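Home | Fixtures | Club News | Membership | Contact

RUMLEY BASKETBALL CLUB NEWSLETTER
November

Season Tickets and Seating at the Kragh Center

The Board of Rumley Basketball Club confirms that season tickets for the women's and men's home schedules are now on sale. Both teams will again play at the Kragh Center, where the lower stand has been refitted over the summer and now holds 755 spectators.

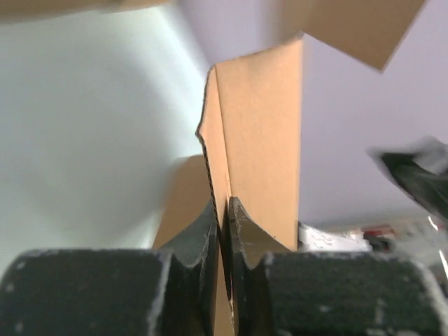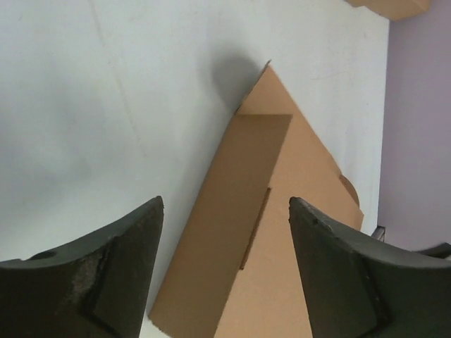 Can a season ticket be passed to another person for a single game?

A season ticket may be transferred for any regular home game, provided the holder notifies the box office by noon on the day of play. The name of the guest must be given at that time. Transfers are not available for playoff games, which are ticketed separately.

Members who held seats last season have first claim on the same places. Renewal forms have been mailed, and a signed form should reach the box office before the end of the month. Seats not renewed by then will be released to the waiting list, which currently stands at 200 names.

Total home attendance for the women's team last season was 2,828, the highest in the club's records. Head coach Fengying Yin has asked that the club pass on her thanks to those who followed the team through a difficult run of games in the new year. The team returns nine players and opens at home against Candus. The men's team begins its schedule away at Jultik and will play its first home game the following week.

Doors will open one hour before tip-off for all games. Spectators are asked to use the north entrance while work continues on the parking lot. Bags will be checked on entry, and large backpacks must be left at the front desk. Accessible seating is located in Section 2, at floor level, and should be reserved in advance.

The junior program will resume its evening sessions at 6 p.m. in the practice gym. Players who took part in the spring need only update their medical information. New players must be registered by a parent or guardian before they take the court.

Questions on seating and renewals should be addressed to Sipho Chauke, Ticketing Manager, at the club office. The office is open on game days until the end of the first quarter.

3 shares | 0 comments

© Rumley Basketball Club. All rights reserved. | Contact the club office | Back to top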